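Open afternoon at Hova, Astport

Hova opened its Astport workshop to visitors for one afternoon in April. I took the early train from Watitville and got a place in the first group. Tetteh Atinga ran the demonstration, with the hand-held grippers as the main item.

The principle is simple. A person holds the gripper, does a task at normal speed, and the camera and finger positions are logged together. Each task is repeated 200 times before anyone tries to train on it. The talk spent longer on calibration than on learning, and I thought that was the right balance.

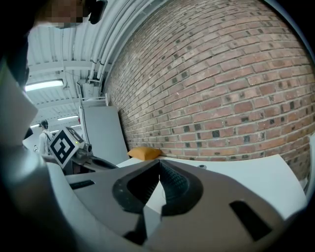
How long does it take a new operator to produce usable recordings?

Three days, according to Atinga, with most of the first spent on unlearning quick wrist turns, which blur the video and upset the tracking.

Grip pads are changed after 1000 cycles. I asked about wear on the finger linkage and was told it is checked every seven days with a feeler gauge. The Eshun software used for replay was shown only briefly, on a laptop, and I could not judge how it handles dropped frames. I have written to ask for the timing figures and will add them to this post if they arrive.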